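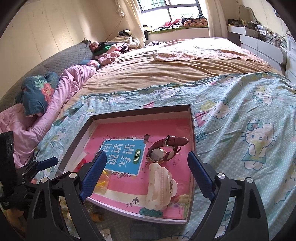 How to Clear Small Things Off a Bed

Small items collect on a bed during the day: a watch, a hair clip, a school workbook, bits of packaging. A shallow box or the lid of a shoebox is enough to get them all off at once.

What you need
A box lid or tray with low walls, big enough for a workbook to lie flat
A trash bag

Steps
1. Put the box on the flattest part of the bed. Push blankets to the side first so it doesn't tip.
2. Lay books and workbooks in the bottom, cover up.
3. Set the watch on top of the book. Don't fold a leather strap tightly.
4. Add hair clips next. Claw clips with pearls or other trim should go in last, with nothing on top of them.
5. Pick out clear wrappers and throw them away. Check them for small parts before you do.
6. Shake out the blankets one at a time and look in the folds of the sheet. Earrings and hair ties usually end up there.
7. Carry the box to the desk and put each thing where it belongs.

Keep the box under the bed for next time. If it fills up in less than 2 days, get a hook or a dish for the things that keep coming back.

Marlene Barros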